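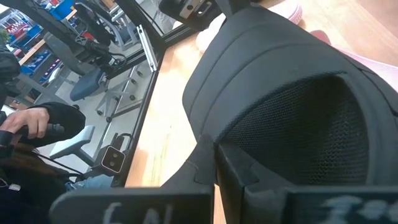
Item 1. Backpack, black, with mesh panel. Checked on the table.

Returned Goods Inspection Checklist: Bags and Slide Sandals
Used for: items which come back from staff loan and will be given out again
Filled in by: Vichien Limsakul
Month: July
Sheet: 863

Please read before you start. Every line gets one of three marks: OK, REPAIR or OUT. If you write REPAIR or OUT, you must also write a comment. A mark without comment comes back to my tray and I have to ask you about it, and by then the item is usually in the wrong box.

PART A. BACKPACK

A1. All pockets empty, also the small inner one
OK
Comment: One folded receipt from Zirkum canteen was inside. I put it to lost property, in case it is needed for expenses.

A2. Shoulder straps, stitching at the top
OK
Comment: Pulled each strap with the full hand, not with two fingers. No thread came out.

A3. Shoulder straps, stitching at the bottom
REPAIR
Comment: On one side the seam is open for the width of my thumb nail. It holds today but I would not put a laptop in it. Please sew with the strong thread from Frerichs, the normal thread is too thin for this.

A4. Padding and raised foam parts
OK
Comment: Press and let go. The foam comes back to its shape.

A5. Mesh panel
OK
Comment: Look at the place where the mesh meets the thick padded edge. This is where small stones and crumbs collect. I cleaned it with the soft brush.

A6. Zips
OK
Comment: The main zip is a little stiff. Dry soap helps, please no oil, it makes marks on the papers.

A7. Loan label
OUT
Comment: The label has lost its number. I wrote a new one, 1,048, and changed it in the loan book. The old label goes in the bin so that we do not have two.

PART B. SLIDE SANDALS, PAIRS AND SIZES

The sandals are for visitors and for colleagues who change shoes at the door. Before you look at the damage, first put the matching ones together. Last time we had a left and a left in one bag from Endier and a visitor had to walk with them the whole afternoon.

B1. Each sandal has its partner
REPAIR (see comment)
Comment: The pink pair is complete. For the black one I am still looking for the partner. Do not give it out alone, and do not match it with one from another size.

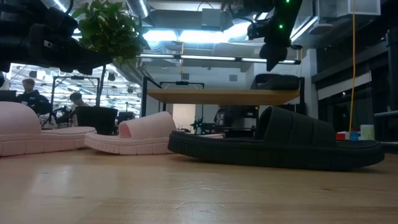

Part B, sorting on the table. Pink sandals and a black one with quilted strap.

B2. Both sandals of a pair have the same size
OK
Comment: Read the size under the foot, do not trust the eye. The thick sole makes a small size look bigger.

B3. Strap fixed to the sole on both sides
OK
Comment: Bend the strap up and look inside. Black: good. Pink: good, a little glue is visible but it is hard.

B4. Footbed clean and flat
OK
Comment: Wiped with the Asen cleaner and a cloth. Wait 2 minutes before you touch again.

PART C. SOLES AND SLIPPING

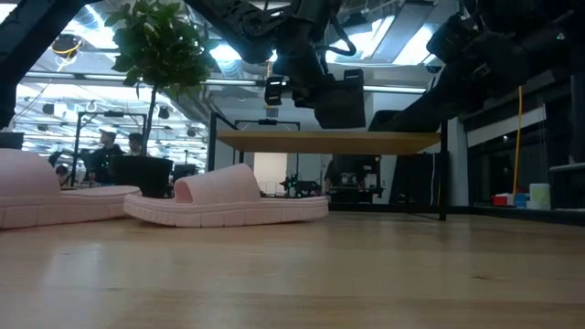
Slipping is the point I ask everybody to take seriously, because a visitor in strange shoes does not know how they behave. Our limit for wear is simple: if the pattern is gone under the heel or under the ball of the foot, the sandal is OUT, also when the rest looks new. Begin with the side of the sole, where the lugged pattern is easy to see on the pink pair as they are lying there side by side, and after that turn each one over and go along the whole length with your thumb.

C1. Pattern under the heel
OK
Comment: Lower on the outer side, but still there.

C2. Pattern under the ball of the foot
OK

C3. No stones or hard pieces in the pattern
REPAIR
Comment: One small stone in the pink right sandal. Removed by me, so you can read this as OK now.

C4. No cracks when the sole is bent
OK
Comment: Bend slowly. If it makes a noise, look again with the lamp.

C5. Place on the shelf
Comment: Pairs with toes in the same direction, please. The single one goes in the box "waits for partner" until Sunday, then I decide.

Open points: seam of the backpack (A3), partner of the black sandal (B1).
Signed: V. Limsakul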